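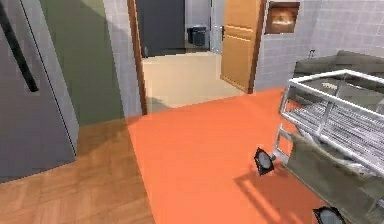

Ticket 2115: Bass drops out on album playback
Opened: 2008-12-04
Reported by: Olaia Vallejo
Assigned to: Valeriano Ibarra
Status: Open

Problem
The Zabala live album plays fine up to track 11. From there the left channel loses the bass for up to 50 seconds, then it comes back. Same spot every time. The CD copy is fine in the same player.

Valeriano Ibarra
Which download do you have? The store had two versions, one from April and a later one with the encore added.

Olaia Vallejo
The later one. Bought it through Prorville.

Valeriano Ibarra
Pulled the same file and I hear it too. Checked the master Candela Segura sent us and the bass is there on both sides. Re-encoded track 11 from the master, no dropout. Looks like the fault is in our encode.

Candela Segura
Please check track 12 as well. The two run together with no gap and were cut from one long take.

Valeriano Ibarra
Track 12 has it for the first few seconds. Re-encoded both. New files are uploaded, waiting on Prorville to swap them. Olaia, please download again once they do and tell me if the join between the tracks clicks.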